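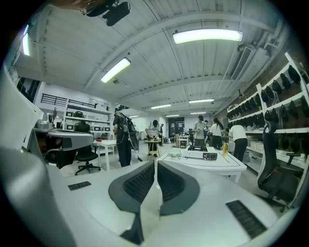

**1/** We've had the Flukora handheld gripper kit on trial at work and I've been asked to say whether we should buy more of them. I'm saying it on here first, as the form they sent me has a box two lines high.

**2/** What you get: the gripper, two sets of finger pads, a charger, a carry case and a login for Jotside, where your recordings go to be sorted, tagged and occasionally mislaid. You hold the thing, do the job by hand, and a robot is meant to learn from it later. The robot is extra.

**3/** Setup is quoted at 15 minutes. I'd accept that if the first 60 minutes didn't count.

**4/** The good bit, and it is very good: the grip. Ribbed pads, decent bite, no slipping on mugs, cable reels or a boiled egg. (The egg was lunch. Lunch was late.)

**5/** Less good: the weight. Fine for a morning. By mid-afternoon my wrist had started drafting a resignation letter. The Hattori one we tried in the spring was lighter, but it also let go of things whenever it felt like it.

**6/** Battery: the leaflet says 70 minutes, I got 60. I've had worse lies from a kettle.

**7/** Jotside deserves a post to itself. Uploads are quick. Search is hopeless. I typed "cup" and was offered every session with a cupboard in it. You can rename clips one at a time, which is a lovely hobby if you have 986 of them. I do.

**8/** Support replied the same day, was polite, and told me bulk renaming is "on the roadmap". So is Swindon.

**9/** Price. It's sold through Cimov, who won't put a number on the website and would rather "have a conversation". I had the conversation. I'd like it back.

**10/** Small gripes for anyone at Flukora reading:
- the case shuts only if you pack it in the exact order you didn't write down
- the beep for "recording" and the beep for "stopped" are the same beep
- white housing, in a workshop, really?

**11/** Would I buy it? Two of them, yes, with spare pads and a wrist strap. I wouldn't take the yearly Jotside plan until the search can tell a cup from a cupboard. Monthly will do.

**12/** Someone's asked if the pads wash. Warm water and washing-up liquid, leave them overnight. Don't use the dishwasher. I have one slightly wavy set if anybody wants it.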